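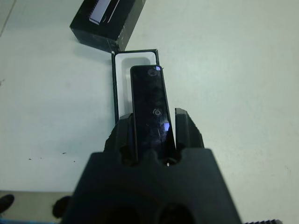

Zusora Paiva Wireless Controller

For PC, Android and the Zusora Dock
Model Paiva, second revision
Sold by the Aris Game Supply store

Overview

The Paiva is a full-size wireless gamepad for people who play shooters, racing games and fighting games on a PC or a docked handheld. It has two analog sticks, a directional pad, four face buttons, two bumpers, two analog triggers and two back buttons. It connects by cable, by the included 2.4 GHz receiver or by Bluetooth.

The second revision replaces the original Paiva. The shell is the same shape, and grips and cases made for the first one still fit. The changes are inside: new stick modules, a larger battery, and trigger stops that can be set without opening the shell.

Sticks

Both sticks use magnetic sensors in place of the contact sensors in the first revision. There is no wiper to wear down, so the slow drift that many owners saw after a year of heavy play should be much less of a problem. The sticks still need to be calibrated once when you first set up the controller, and again if you change the stick caps.

Stick caps pull straight off. The box has one low pair, one tall pair and one domed cap. Most players who use a tall cap put it on the right stick for aiming and leave the low cap on the left. Do not twist the caps when you remove them. The post has a flat side and the cap only goes on one way.

Dead zone and response curve are set in the Gutov app. The default dead zone is small. If your game has its own dead zone setting, turn one of the two down to zero, or the stick will feel slow near the center.

Triggers

Each trigger has a three-position switch on the back of the shell. The long position gives the full pull and suits racing games, where you want part throttle. The middle position cuts the pull by half. The short position turns the trigger into a click with almost no travel, and it is meant for shooters.

In the short position the controller sends a full press every time. Games that read trigger pressure will not see anything in between. If your car only goes flat out or stops dead, check the switches first.

Back buttons

The two back buttons can copy any other button on the controller. Hold the profile button and the back button together until the light blinks, then press the button you want to copy. The light goes solid when the setting is saved. To clear a back button, do the same thing and press the back button itself.

Back buttons do not run macros. Several tournament organizers do not allow macros, and we left them out of the firmware so that the controller can be used in those events without a rules check. The copy function is one button to one button.

Profiles

Four profiles are stored on the controller and stay there when you move it to another machine. Each profile keeps the stick curves, trigger range, back button settings and rumble strength. The profile button steps through them in order, and the light bar shows one to four segments.

The Gutov app can hold as many profiles as you like on the computer and load any four to the controller. You do not need an account. The app is needed for stick curves and firmware updates. Everything else can be set with the buttons.

Battery and charging

Battery life depends mostly on rumble and the connection you use. With rumble at half strength on the 2.4 GHz receiver, a full charge lasts through a long weekend of evening play for most people. Bluetooth uses a little less power. Turning rumble off makes the biggest difference.

The controller charges through the USB-C port on the top edge and can be used while it charges. It will take power from a computer, a console dock or an ordinary phone charger. It does not charge any faster from a high-watt charger. The light bar pulses while charging and goes out when the battery is full.

If you will not be using the controller for a few months, charge it to two or three segments and switch it off with the slider. A lithium battery left flat in a drawer may not take a charge again.

Compatibility

Windows 10 and later: cable, receiver, Bluetooth
Android 10 and later: cable, Bluetooth
Zusora Dock: cable, receiver
Linux: cable and receiver, with the standard gamepad driver. The Gutov app is not available for Linux.

The Paiva does not work with current home consoles from other makers. Adapters may work, but we do not test them and cannot help with setup.

Some older PC games only accept one type of controller input. Hold the menu button for three seconds to switch the Paiva between its two input modes. The rumble pulses once for the standard mode and twice for the older mode. If a game shows the wrong button letters on screen, this is usually the cause.

Specifications

Connection: USB-C, 2.4 GHz, Bluetooth
Report rate, cable: up to 1,000 Hz
Report rate, receiver: up to 500 Hz
Report rate, Bluetooth: up to 125 Hz
Battery: 1,366 mAh, lithium-ion
Trigger positions: three
Back buttons: two
Stored profiles: four
Cable: braided, detachable, 200 cm
Shipping weight: 468 g
Headset jack: 3.5 mm, cable and receiver only
Shell colors: black, gray, dark green

The headset jack is turned off over Bluetooth. There is not enough room on the connection for clean sound and stick data together.

In the box

Paiva controller
2.4 GHz receiver
USB-C to USB-A cable
Two pairs of stick caps, low and tall
One domed stick cap
Quick start sheet

A carry case is sold separately. The charging stand for the first revision works with this one, but the contacts are a tight fit and you may need to press the controller down until the light bar pulses.

Setup

1. Charge the controller until the light bar goes out.
2. Plug the receiver into a USB port. A port on the front of the computer usually works better than one behind it.
3. Move the slider on the back to the 2.4 position. The controller and receiver are paired at the factory and should connect in a few seconds.
4. Open the Gutov app and install any firmware update. Use the cable for this step.
5. Run the stick calibration. Leave both sticks alone until the app asks you to move them, then roll each one slowly around the outer edge three times.

If the controller connects and then drops, move the receiver away from USB 3 drives and hubs. They put out noise in the same radio band. A short extension cable that brings the receiver up onto the desk fixes most of these cases.

Known issues

Firmware 1.4 can lose the fourth profile when the battery runs all the way down. This was fixed in 1.5. Controllers packed before June may still have 1.4 and should be updated before you set up profiles.

On some Android phones the two back buttons are read as an extra pair of bumpers. Setting each back button to copy another button clears this up.

The dark green shell shows skin oil more than the other two. It wipes off with a damp cloth. Do not use alcohol on the grips — it dulls the texture.

Customer notes

Our store tester, Hina Khattak, used the Paiva for a month with a racing game and an arena shooter. Her notes: "The middle trigger setting is the one I kept. Short is good for shooters but I forgot to switch it back and spun out on the first corner more than once. The directional pad is stiff for the first week. Fighting game players may want to try it before they buy. Rumble at 100 percent is too much for me and it buzzes on a desk. I leave it at 40."

Warranty and returns

The Paiva has a two-year warranty on the sticks, triggers and buttons and a one-year warranty on the battery. Stick caps and the cable are not covered. Opening the shell ends the warranty.

Returns are accepted for 30 days with the original box and all parts, including the receiver. Replacement receivers can be ordered, but they have to be paired by hand. Hold the button on the receiver and the profile button on the controller together until both lights go solid.

For repairs, send us the serial number from the label under the left grip and a short note on what is wrong. Please say which connection you were using and which firmware is installed. Take off any add-on grips before you ship it — we cannot promise to get them back to you.

Page last updated Dec 14, 2021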